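Preguntas frecuentes sobre Camau, los patronazgos reales y mis manías

Última revisión: 7 de junio de 2021

Me llegan tantos correos con las mismas dudas que al final me he sentado a contestarlas de una vez. Si llevas tiempo leyendo Camau, muchas te sonarán. Si acabas de aterrizar porque alguien te pasó el artículo de la gala de la Fundación Nouri, ¡bienvenido! Empieza por la segunda pregunta, que es la que casi todo el mundo trae puesta.

¿Qué es Camau?

Un blog y un boletín sobre el dinero que se mueve alrededor de las familias reales europeas: patronazgos, cenas benéficas, medallas, presidencias de honor, regalos. No hablo de bodas ni de vestidos (bueno, alguna vez de vestidos, cuando lo interesante es quién los presta). Lo empecé un mes de diciembre, en plenas vacaciones, convencida de que escribiría cuatro entradas y me cansaría. Y aquí sigo.

¿Qué es exactamente un patronazgo real?

Es cuando una persona de una casa real presta su nombre a una entidad. Puede ser un hospital, una orquesta, un club de vela o una asociación de criadores de ponis. La entidad lo pone en el membrete, en la web y en las invitaciones, y a cambio suele recibir una visita de vez en cuando, una carta para la memoria anual y, si hay suerte, una foto buena. En español se dice de mil formas: presidencia de honor, alto patrocinio, amadrinamiento. Yo uso «patronazgo» para todo y ya sé que los juristas me tenéis manía por eso.

Lo que no implica, en la mayoría de los casos, es que esa persona mande, firme cuentas o sepa siquiera qué se decidió en la última reunión.

Entonces, ¿cobran por prestar el nombre?

Lo normal es que no. Cuando alguien me escribe muy indignado diciendo que la princesa tal «cobra» por presidir una fundación, casi siempre está mezclando dos cosas: la asignación pública que recibe la casa y la actividad benéfica, que va por otro lado. Ahora bien, que no haya una nómina no quiere decir que no haya un intercambio. Hay viajes, alojamientos, cenas, mesas compradas por empresas que quieren sentarse cerca. A mí me interesa ese terreno, que es legal casi siempre y se explica bastante mal.

¿Y los donantes? ¿Qué se llevan?

Depende de la entidad, del país y del descaro. Lo más corriente es la mesa en la gala, el saludo de treinta segundos y la placa. Después están las versiones más caras, con cena pequeña y sobremesa. El problema viene cuando el donante espera algo que la fundación no puede dar, una condecoración, por ejemplo, o una puerta abierta en un ministerio, y hay un intermediario en medio que le ha dejado creer que sí.

De eso iba la serie sobre Grirovance, la consultora que organizaba cenas «de proximidad institucional» (la expresión es suya, yo no tengo tanto talento). Sus folletos no prometían nada concreto, estaban redactados con muchísimo cuidado. Pero cuando lees cinco seguidos la música es siempre la misma.

¿Es delito aceptar dinero en efectivo para una fundación?

No soy abogada, lo digo en cada artículo y lo repito. Las reglas cambian mucho de un país a otro: en unos hay un límite para los pagos en efectivo, en otros se puede aceptar siempre que se identifique al donante y se ingrese en el banco. Lo que sí te puedo decir es lo que miro yo:

– si la donación aparece en las cuentas del año que toca;
– si se sabe quién la hizo de verdad o solo qué sociedad la mandó;
– si alguien del patronato preguntó de dónde venía, y si quedó por escrito.

Cuando falta lo tercero, escribo y pregunto. A veces contestan con mucha amabilidad y se resuelve en una tarde. A veces contesta un despacho de abogados, y entonces me preparo un café largo.

¿De dónde sacas la información?

De sitios aburridísimos. Memorias anuales, registros de fundaciones, boletines oficiales, programas de mano de conciertos benéficos (son una mina, en la última página siempre están los agradecimientos). También hemerotecas locales, que recogen visitas que luego en la agenda oficial ocupan media línea. Un periódico comarcal te cuenta quién cortó la cinta, quién sujetaba las tijeras y qué empresa puso el vino.

Para los países nórdicos me ayuda Eskil Solheim, que lee los registros en su idioma y me avisa cuando traduzco una barbaridad. Me ha salvado de unas cuantas.

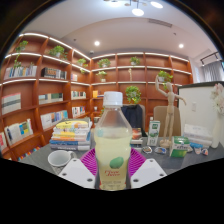
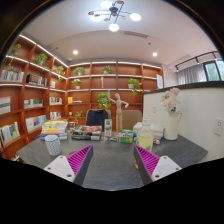
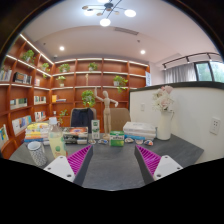
¿Qué es la lista de regalos?

Una hoja de cálculo que fui haciendo con los regalos institucionales que distintas casas han declarado en público. Ahora mismo tiene 89 entradas y es deliciosa de leer, lo digo sin modestia, porque el mérito es de quien regala. Hay dagas, alfombras, una silla de montar, muchísima porcelana. En cada entrada pongo quién lo dio, en qué ocasión, dónde se declaró y si se sabe dónde está ahora. Esta última columna es la que tiene más huecos.

No pongo valor económico salvo que conste en un documento. Me lo habéis pedido muchas veces, y entiendo la curiosidad, pero calcular a ojo lo que cuesta una daga ceremonial es meterse en un jardín.

¿Por qué no está en la lista el regalo que te mandé?

Casi seguro porque no encontré una segunda fuente. Una captura de pantalla de un foro no me vale, aunque el foro sea estupendo y yo misma lo lea por las noches. Si tienes el recorte, la página de la memoria o el enlace al boletín, vuelve a mandármelo y lo miro. Guardo todos los avisos en una carpeta que se llama «ya veremos» y de ahí han salido cosas buenísimas meses más tarde.

¿Eres republicana o monárquica?

La pregunta estrella. Los monárquicos me escriben convencidos de que soy republicana y los republicanos me acusan de blanqueamiento, así que os dejo que lo discutáis entre vosotros. Tengo mi opinión, claro, y quien me lea con atención la adivinará. Pero el blog no va de si debe haber reyes, va de si las cuentas se entienden. Eso mismo se lo pediría a la fundación de un presidente, de un futbolista o de una cantante.

¿No exageras con lo de la Fundación Nouri?

Puede ser que el titular fuera un poco largo de colmillo. El texto lo mantengo entero. Publiqué que la fundación había agrupado bajo «otros ingresos» las aportaciones de 3 empresas vinculadas a un mismo donante, y que eso hacía imposible saber quién había pagado la gala. Me mandaron una respuesta, la colgué íntegra debajo del artículo y ahí sigue. En la memoria siguiente ya venía el desglose. No voy a decir que fuera por mí – pero aquel día abrí una botella de las que guardo para Navidad.

¿Has tenido que rectificar alguna vez?

Sí, y todas las rectificaciones están en una página propia, enlazada desde el menú, con la frase mala y la frase buena. La que más me dolió fue confundir a dos primos con el mismo nombre y atribuirle a uno el yate del otro. El del yate no protestó. Me escribió el primo que no tenía yate, bastante molesto, y con toda la razón.

¿Cómo se financia el blog?

Con suscripciones. La normal es gratuita y lo incluye todo, salvo el boletín largo. La de apoyo cuesta 75 euros al año y da acceso al boletín largo, a la hoja de cálculo en versión descargable y a mi gratitud eterna, que también cuenta. No acepto publicidad de joyerías, casas de subastas ni organizadores de eventos, y he dicho que no a más de un viaje «de prensa» con muy buena pinta. (El del castillo con spa todavía lo recuerdo.)

Los pagos los gestiona Prulent. Yo no veo tu tarjeta ni quiero verla. Si te sale un cargo doble, escríbeles primero a ellos desde el enlace del recibo, van mucho más rápido que yo.

¿Puedo darme de baja?

Cuando quieras, desde el pie de cualquier boletín. No te voy a mandar un correo lastimero con la foto de un perrito. Si eras suscriptor de apoyo, conservas el acceso hasta que se acabe el año que pagaste.

¿Puedo usar tus datos para un trabajo de clase o un artículo?

¡Por supuesto! Cita el blog y, por favor, abre también el documento original, que está enlazado en cada entrada. Me hace mucha ilusión cuando me mandáis los trabajos terminados. Lo que no puedo hacer es redactarte las conclusiones ni responder a un cuestionario de cinco páginas la noche antes de la entrega.

Si eres periodista y quieres contrastar algo, pon «prensa» en el asunto y te contesto antes.

Trabajo en una fundación y quiero contarte algo. ¿Cómo lo hago?

Lo primero, no me escribas desde el correo del trabajo, y tampoco desde el ordenador del trabajo. En la página de contacto hay una clave y una dirección postal. El papel me gusta, los sobres llegan y no dejan historial. No hace falta que me digas quién eres de entrada, aunque en algún momento necesitaré entender cómo sabes lo que sabes. No publico nada que pueda señalarte sin hablarlo antes contigo.

Y si solo quieres desahogarte de la última gala, también vale. Eso no lo publico, pero lo leo con mucho gusto.

¿Vas a hacer un pódcast?

Lo intenté. Grabé un episodio piloto de aproximadamente 5 minutos, me escuché y lo borré. De momento, no.

Te escribí y no me has contestado, ¿qué pasa?

Que soy una sola persona y el buzón va como va. Contesto por tandas, y suelo empezar por las correcciones. Si era urgente, reenvíame el mismo mensaje sin apuro ninguno, no me molesta. Y si tu duda no estaba en esta página, mándala y la voy añadiendo al final.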